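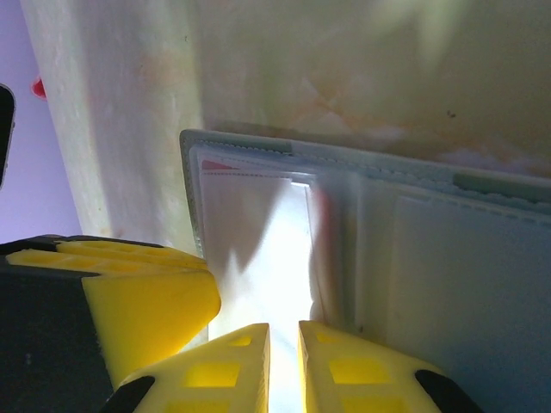

The Ronholm Slime Mold Survey records fruiting bodies of myxomycetes on dead wood, leaf litter and living bark in the Brunar and Flakeck woods. Observers fill in one card per find, in pencil, before the specimen is moved. Blank and finished cards should be carried flat. A gray fabric card holder with a clear plastic sleeve on the inside is a suitable type, with the current card in the sleeve and the rest kept elsewhere. The questions below are the ones that come up most often by email.

What counts as one find?

One species on one piece of substrate. If the same species fruits on two logs, fill in two cards. If two species fruit on one log, also fill in two cards, and write the other card's number in the remarks box on each. Groups of sporangia on the same log are one find even when they are far apart.

Do I record plasmodia?

Yes, but only as "plasmodium, color" and without a species name. Yellow plasmodium is not enough to identify anything. If you can get back to the site, check it the next day and again a few days later. Use a new card for the fruiting stage and write "from plasmodium" with the first card number.

When is the best time to look?

Most records come from summer and fall, after rain. Species that fruit at the edge of melting snow are a separate group and are found mainly on the Flakeck slope, where the search can start in February if the lower drifts are pulling back. Look on flattened grass stems and low twigs within arm's reach of the snow.

What magnification do I need?

A hand lens is enough to find specimens and to see whether a stalk is present. Naming to species nearly always needs a compound microscope for spore size and surface marking. Cards with a lens-only name are entered at genus level.

How do I collect a specimen?

Cut out a piece of the substrate with the fruiting bodies on it. Do not lift them off. Glue the piece to the bottom of a small cardboard box, write the card number on both the lid and the base, and leave the lid off until the piece is dry.

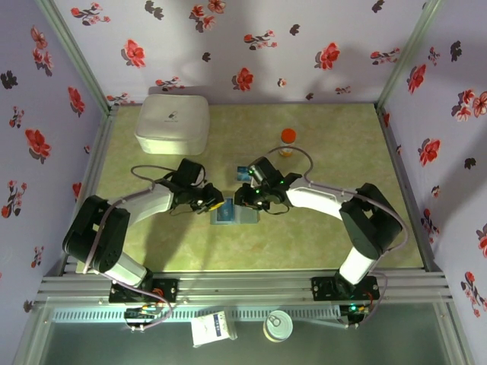
Immature fruiting bodies, usually white, pink or pale yellow and soft to the touch, will collapse if dried at once. Keep them on their substrate at room temperature with a little moisture until the color stops changing, then dry as usual. Do not use plastic tubes or zip bags for either stage. Mold will cover the specimen before it reaches us.

How do I grow specimens from bark?

Use the moist chamber method. Line a dish with filter paper, lay bark pieces on it without overlap, cover with distilled water overnight, and pour off the excess in the morning. Measure the pH of the water when you pour it off. Keep the dish out of direct sun and check it through the lid. The bark sheet has space for 8 dishes. Please fill in the pH column even if nothing appears.

How many species are on the list?

The working list stands at 163, of which 40 are known only from moist chambers. A further seven names from older notes have been removed because no specimen could be found to support them.

Which names should I use?

The ones in the survey checklist. Synonyms are accepted and will be converted. Do not write common names alone, as "wolf's milk" and "dog vomit" have both been used on cards for more than one species.

Who checks the identifications?

Vlasta Machala checks all microscope work. Slides should be labeled with the card number and the mounting medium. Expect a wait in fall.

Can I get my specimen back?

Yes, if you write "return" on the card. Anything else goes into the survey boxes.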